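Apr 6, 2020

Quick one tonight, dinner's in the oven and I've got maybe twenty minutes.

So. Tennis. No club, no courts, nets are down at the park and the gate has a chain on it. My last real match was against Dean Bellamy, who beat me in 2 sets and has reminded me every day since by text. Fine. Enjoy it Dean.

What I've been doing instead is hitting against the garage wall. Every afternoon, right after work. And I forgot how much I loved this as a kid! We had a wall behind the school in Ulis, big ugly thing with a line painted too high, and Brigitta Egger and I would be out there until her mother yelled. Same feeling now. Just me and the thump.

Things I've learned so far. The wall is faster than any person I play with. Stand back further than you think. My backhand is worse then I thought, much worse, the wall doesn't flatter. And old balls are better for this than new ones, they come off slower and you get time to turn your shoulders.

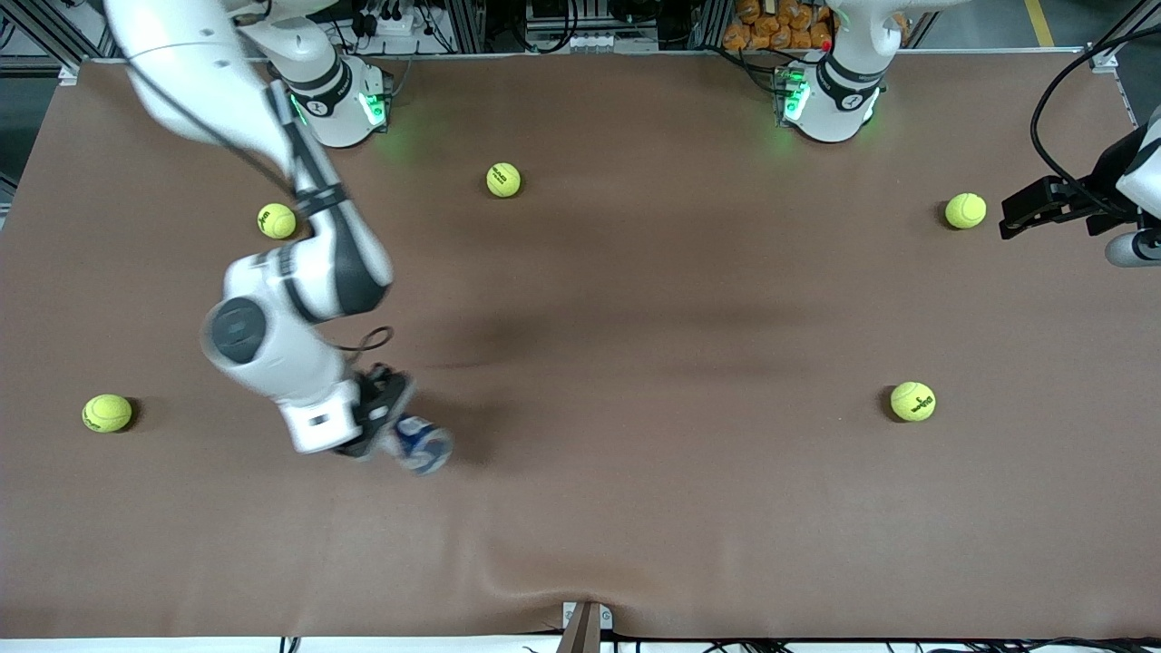
Five balls and the can.

Which brings me to balls. I'm cheap. I keep them way too long, everyone at the club knows it. Heidrun Gisler opens a fresh can every time she plays and I used to pick up her leftovers like a raccoon. No leftovers now. Ordered more online, supposed to be here already, tracking says nothing useful. So I'm rationing. Dead ones for serves, livelier ones for volleys, really bald ones go to the neighbor's dog.

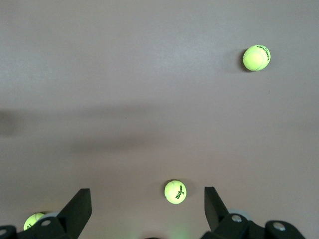 Shoes are the other problem. Driveway concrete eats them. I'm wearing my old pair with the hole in the toe and saving the good ones for when the courts open, whenever that is. May? I keep hearing diffrent things.

Anyway the routine, for Notburga who asked. 14 minutes forehand, short break, then the same on the backhand. Then I try for my longest rally without a miss. Best is 166. Was so happy I yelled and a guy walking by crossed the street.
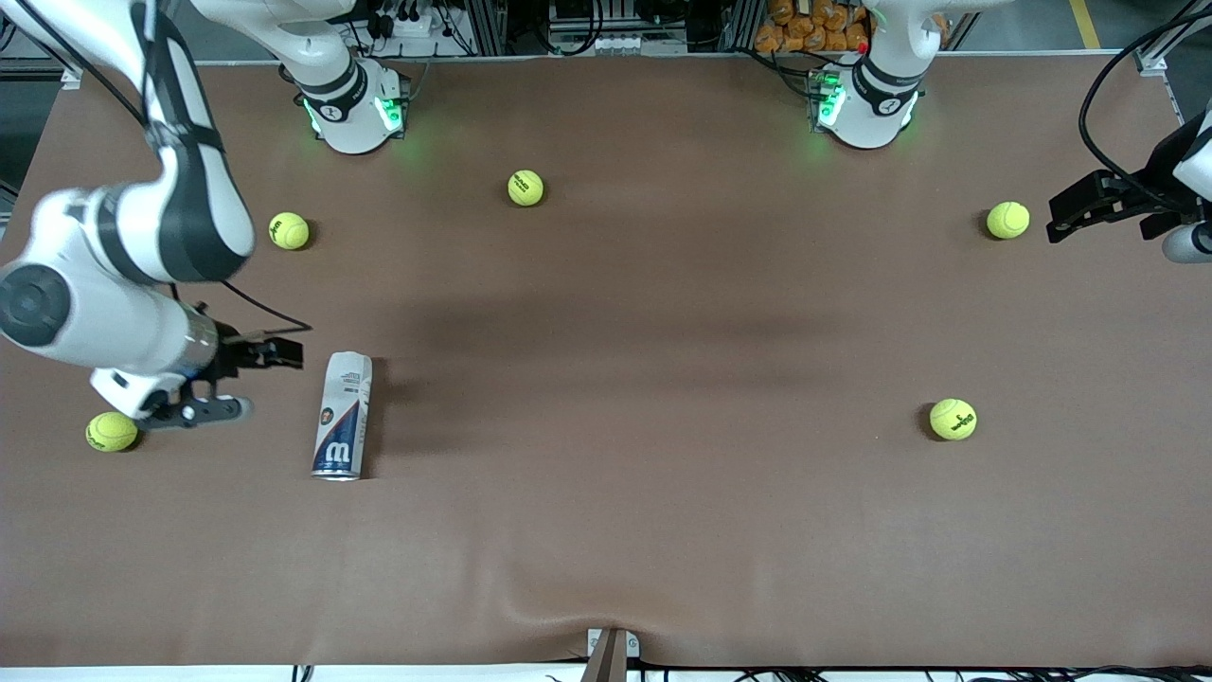
Tomorrow I want to put some tape up at net height, should of done that the first day. I've been aiming at a crack in the paint and I suspect half my "winners" are going straight into the net.

If anyone has a good drill for the slice, leave it in the comments. Nothing that needs a partner please. Oven's beeping, gotta go.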